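Nidwood - equipment planner wanted, robot picking cells (contract, part time OK)

We need someone to plan and cost our next lot of picking cells. Not a programmer, we have those. Somebody who can read a quote, chase a supplier and tell us what we forgot to budget for. Start August, Saturday shifts never.

The job
Two new cells, arm, gripper, bins, cabling, bench, guarding. Spares list for both. Compare lease vs outright purchase, incl. servicing and freight. Quotes so far from Gavurora and Bouvier, they don't line up at all and one leaves out the gripper fittings. Sort that out first please. Current parts register has 141 lines, plenty of them with no price, some with no supplier.

The bench work is mixed-item picking out of a deep grey bin. Bowls, cups, scoops, labelled containers, small shiny bits. You'd be costing consumables for this too, clamps, cable ties, tape, replacement bins, it adds up fast.

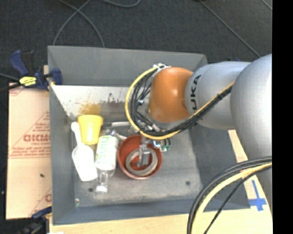 Gavurora wrote back on our first draft of this ad that the arm is the easy line on any budget and we should be asking for a person who has paid for cable and gripper spares before. Fair enough, added below.

You have
- bought automation gear or lab equipment, any scale
- costed spares and wear parts, cables and grippers especialy
- spreadsheets you aren't ashamed of
- a driver's licence, suppliers are all over the place

Nice to have: Pretotine (our stock system, clunky, we'll show you). Some idea of floor loading and power.

Hours and pay
80 hours all up, spread how you like. Rate depends on experience, tell us yours. Separate $1,000 travel allowance, keep your reciepts.

To apply
Resume and one page on a purchase you planned, what it was meant to cost and what it cost in the end. No cover letter. Send through the Nidwood contact form, put "equipment planner" in the subject line. Interviews on site, bring closed shoes.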